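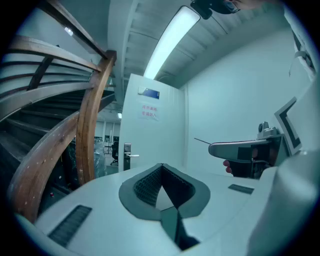 3.2 What people do with an all-white room

Reading time: 10 minutes

I'll start this section with a confession — I didn't plan to write about plain rooms at all. The study was supposed to be about clutter, and I'd picked Drorville as the site mostly for its crowded little apartments. But when Bienvenido Maglaya and I went back through the interview notes in March, the same complaint kept popping up. People who'd moved into a place with white walls and a white ceiling said they had no idea where to begin! They could pack up a whole household in a weekend and then stand in the new living room for an hour, holding a lamp.

So we went back and asked. Of the 41 households in the full sample, 27 had at least one room where the walls and the ceiling were the same white, and those are the ones I'm talking about in this section (the rest come back in Section 4). We asked each household to tell us how the room had been set up, what went in first, and what they'd moved since. Figure 1 is a white room of this kind.

The thing that went in first was usually whatever was heaviest, and it usually went against the wall across from the door. I'd expected the window to matter more. One woman told us she puts her back to a wall "like a cat" and works outward from there, and I've thought about that every time I've moved a chair. The door came up over and over (who can see it, what you bump into on the way through), so Welington Rezende added it to our coding sheet as its own category, and we recoded the early interviews to match.

Ceilings were a different story. Hardly anyone had an opinion until we brought them up, and then they had plenty. A few people said a white ceiling over white walls made the room feel taller; others said it felt like the inside of a box, and two of those had already bought paint. I don't think we can settle that one with interviews, and I'm not going to try.

We also went back to 10 of the rooms in the evening, after the overhead light was on. People talked about them differently then — "yellow," "cozy," "a bit sad" — even when every piece of furniture was right where it had been that morning. I wish we'd done this for all of them. It would've meant a second visit to each place and we simply didn't have the hours, so please read the evening comments as a small side set.

Figure 1. White walls and a white ceiling.

The next section goes back to the crowded rooms, starting with hallways.

Contact: Niria Working Papers, Drorville | Copyright the authors | Back to top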